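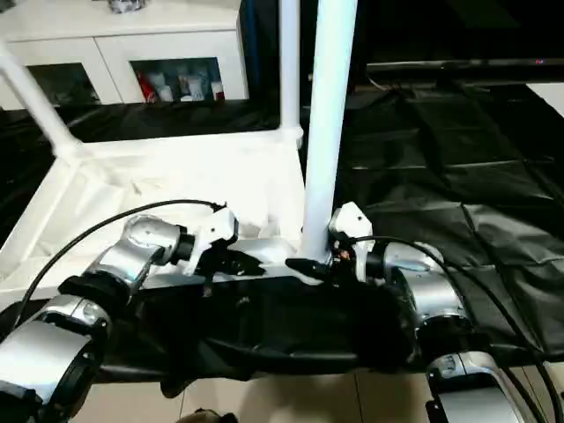
The Durrani Court Record is looking for court watchers. Five of them, to sit in on forfeiture hearings in Pedumham and Lulavstead and write down what gets said. Forfeiture meaning the government wants to keep money or property it says came from a crime, often a bribe or public funds that went somewhere they shouldn't. Paid, part time, no law degree needed. What we need most is people who can put down plain facts and leave the guessing out. Look at the photo up top: black fabric draped over a white tubular frame. If that was in front of you in a hearing, those are the words we'd want in your notes. Not "coat," not "dress," not whatever you figure it probably is. Same goes for what lawyers say. If they said "we may appeal," you write "may."

Who we are

Small outfit. We publish a free public record of forfeiture cases in both court districts: what was seized, from whom, which office asked for it, what the judge ordered, and where the money went after that. That last part is the hard one. Orders get signed, and then the trail goes quiet, and the county budget shows a line called "other receipts." We want to be able to match one to the other.

We don't give legal advice, don't represent anyone, and don't take a position on whether somebody is guilty. Reporters use our record. So do defense lawyers, a few prosecutors, students, and people trying to find out what happened to their car.

Right now we're following 19 open cases. Most are small. A few involve former office holders and contracts that were paid for and never delivered, and those draw a crowd, but the small ones count just as much for us. Often there is no other outside person in the room.

What you'd do

- Attend hearings you've been assigned, in person or by video link. Pedumham does most by link at the moment, Lulavstead is a mix and changes its mind a lot.
- Fill in the hearing sheet. Start time, end time, who appeared, what was asked for, what was ordered, next date.
- Get the amounts right. Dollars and cents if read out. If you didn't catch it, leave the box blank and mark it so we can pull the order.
- Write down property as it's listed or as you see it, no more than that.
- Send the sheet the same day. Typed is better. A photo of clear handwriting is ok.
- Join the check-in call to go over sheets that don't agree with the docket.

No recording of any kind. Both courts forbid it and they mean it. Pen and paper only in Lulavstead, laptops allowed in Pedumham if the judge hasn't said otherwise.

Two of the five places are lead watcher spots, one per district. Leads do all of the above, plus draw up the assignment list, chase the clerk's office for missing orders and read everyone else's sheets before they get entered. Leads should have some experience with courts, records or newspaper work. Doesn't have to be recent.

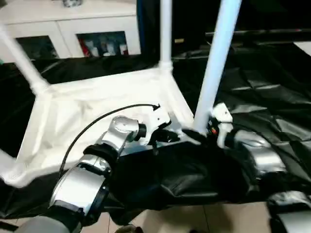
Leads also handle the request letters. When an order isn't in the public file and the clerk can't find it, we write and ask, politely, and then we write again. There's a template. Expect to use it a lot. Lulavstead answers by mail only, so the Lulavstead lead needs to be able to get to our box at the Kosov Building and pick up.

Hours

Uneven. Some weeks one short hearing, other weeks a case is heard all morning and runs past lunch. Hearings get moved with hardly any warning. If you have a job with fixed daytime hours this will probably not work, sorry. Shift workers, retired people, grad students and parents with kids in school have all done well with it. We ask that you stay on until the end of December, as breaking in a new person halfway through a case is rough on everyone and the notes suffer.

Pay

Watchers get a stipend of $1,000 at the end of each term of the court, plus parking or bus fare with a receipt. Leads get the same stipend and an hourly rate on top for the desk work; we'll send the rate sheet to anyone who asks, before you apply if you like. Waiting around counts as work. If you show up and the hearing is called off, it still goes on your sheet as attended.

No benefits, we wish there were.

Who can apply

You have to be an adult, able to get to at least one of the two courthouses, and comfortable sitting quietly for a long time. For video hearings you need a steady connection and a room with a door that shuts. Tell us if you don't have the equipment, we've got a couple of loaner laptops. Old but they work.

You can't be a watcher if:

- you or someone in your household works for either court, the county attorney, or a law firm with a forfeiture case pending in the two districts
- you have money or property of your own tied up in one of these cases
- you're running for local office or working on a campaign
- you write for a news outlet that covers these courts (talk to us, though, there are other ways to help)

A past conviction does not rule you out. Neither does having had something seized once, as long as the case is closed. Some of our best notes came from people who had been on the other side of it.

Second languages very welcome. Interpreters are sometimes used in these hearings and it helps to have a watcher who can follow both sides. You would not be interpreting yourself.

Training

One evening session by video, then a practice hearing where you and a current watcher both fill in a sheet and compare. You will miss things. Everybody does the first time, mostly the next date, which judges tend to mumble on their way to the next case. We go over how a forfeiture case moves from seizure to final order, the difference between a temporary order and a permanent one (this matters a lot and gets reported wrong all the time), and what to do if a bailiff asks why you are there. Short version: it's an open court, be polite, give your name, show the letter we gave you. If they still want you out, leave and call us.

Training is paid as a hearing.

How to apply

Send us the following, in one email or one envelope:

- A short note saying which district you can cover and what times of day are no good for you. Half a page is plenty.
- A writing sample, and by that we mean go watch any public meeting, online is fine, school board, zoning, whatever is on, and write up one item from it. What was proposed, who spoke, what was decided, any amounts. Under a page. No opinions please.
- The name of somebody who can say you're reliable. Can't be a relative.
- If you're going for a lead spot, say so at the top. Otherwise we'll asume you aren't.

Resume if you have one handy. We don't score it.

Email works best, through the contact form on this site. Paper applications can go in the slot at the Kosov Building, ground floor, Pedumham side entrance, marked "Watchers." Front doors are locked still.

Applications close January 24, 2021, end of day. We read them as they come in and may call people before then. Everyone gets an answer, even if its a no.

Questions

Use the contact form and put "watcher question" in the subject line. Please don't ask us about a particular case while you are applying, we can't discuss it with you and it may mean we can't assign you to it later. The public record is open to anyone and you're welcome to read through it first. Pedumham pages are up to date. Lulavstead is behind, see above about needing people.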